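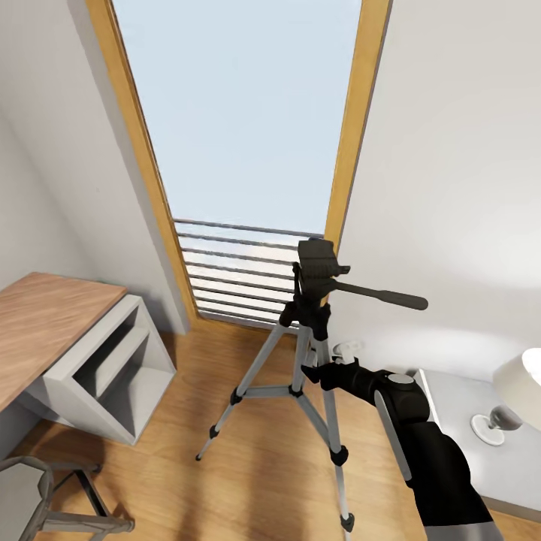 Grasping thin upright things is the bit of home robotics I put off longest, and it has turned into my favourite. Mugs and boxes are forgiving. Poles, stands and legs are another matter, and the trick to all of them is choosing the right spot before you ever close the fingers. I practise in simulation first, in a rendered copy of a small room with a desk, a nightstand and a tripod in front of the window. For the tripod I send the gripper in low, beside the lower part of the central column and just under the spreader, and everything in this tutorial is built round that one approach.

You'll need a simulator that can load your arm, a model of the arm itself, and a free evening. I use Vivotov for the simulation and Cantero for planning the moves, but the steps carry over to any pair of tools that will give you joint angles and contact forces. If you only have the simulator and no real arm yet, carry on! You can get all the way to step 6.

## 1. Build a room, not a blank floor

It's tempting to put the object on an empty grey plane and get going. Please don't. An arm that works beautifully on a blank floor will happily put its elbow through a desk. Add a couple of walls, and furniture on both sides of the working area, so the planner has something to dodge.

Keep the furniture simple. Boxes are fine for collision shapes even when the visible model is prettier. Firdevs Güler, who shares the bench next to mine at the workshop, replaced every detailed collision mesh in her room with plain boxes and her planning went from painfully slow to quick enough to use live.

## 2. Give the tripod honest collision shapes

This took me two goes. My first tripod had a single collision shape wrapped round the lot, like a tent, and the gripper bounced off thin air between the legs. What you want is:

- one long cylinder for the central column
- one cylinder for each leg
- a thin box for each arm of the spreader
- a box for the head
- a thin cylinder for the pan handle

Don't leave out the handle. It sticks out a long way and the forearm will find it.

Then set the mass. Put most of it in the head, where it belongs, or your simulated tripod will stand there like a traffic bollard and teach you nothing about tipping.

## 3. Pick the grasp point

Load the tripod and look at it from the arm's side. You want a stretch of the column that is straight, clear of clamps, and slim enough for your fingers to get round with room to spare. Under the spreader usually gives you that, provided your tripod's column reaches down that far. Measure the real one first if you have it.

Mark the point with a named frame attached to the tripod, not to the room. I call mine `grasp_low`. When the tripod moves, the frame moves with it and you don't have to type anything in again.

## 4. Add a pre-grasp

Make a second frame, `pre_grasp`, 30 mm further back along the line of approach. The arm plans freely to `pre_grasp`, then travels in a straight line from there to `grasp_low`. Your sequence looks like this:

```
open_gripper
plan_to pre_grasp
move_straight grasp_low
close_gripper
lift_slow
```

The straight last stretch makes an enormous difference. Without it the planner may swing in sideways and clip a leg – mine did, over and over, and sent the tripod skating towards the window.

## 5. Close gently

Start with a low closing force and work up. Tubes are slippery, and a hard squeeze on a round surface that isn't quite centred will push the tripod away before the second finger arrives. If that happens, check your centring before you touch the force.

Nam-gil Maeng suggested closing in two stages: shut until either finger reports contact, pause, let the wrist shift across to even things up, then finish the grip. I love this. It's a few extra lines and it rescues plenty of attempts that would otherwise have been a mess.

## 6. Shake things up

Once it works from one position, nudge the tripod a little before every run, turn it a few degrees, and change the floor friction too. I left mine going overnight for 3000 runs and had 157 failures in the morning. Most of those were the forearm touching the pan handle. Turning the handle away from the arm cured the worst of them, and a higher elbow posture helped with the rest.

Save the failures! Replaying them at half speed taught me far more than watching the good ones.

## 7. Over to the real arm

Go slowly. Take your speed limit right down, keep a hand on the stop button, and take the camera off the tripod (Myung-ja Cheon made me write this in capitals on the workshop board, so: TAKE THE CAMERA OFF).

Run the sequence with the gripper open the whole way first and watch the clearance at the legs. Then try it with the close step put back in. Leave out the lift until you've had several clean grips in a row.

If the real arm lands consistently to one side, your base position is probably off. Measure from the arm's mounting plate to a fixed corner of the room and correct the model, then run the open-gripper pass again.

My room file and the tripod shapes are in the Vanine folder on the workshop drive, under `thin_objects`. Help yourself, and if you try it on a music stand or a floor lamp, leave your grasp frames in there too – I'd love to have a go with them.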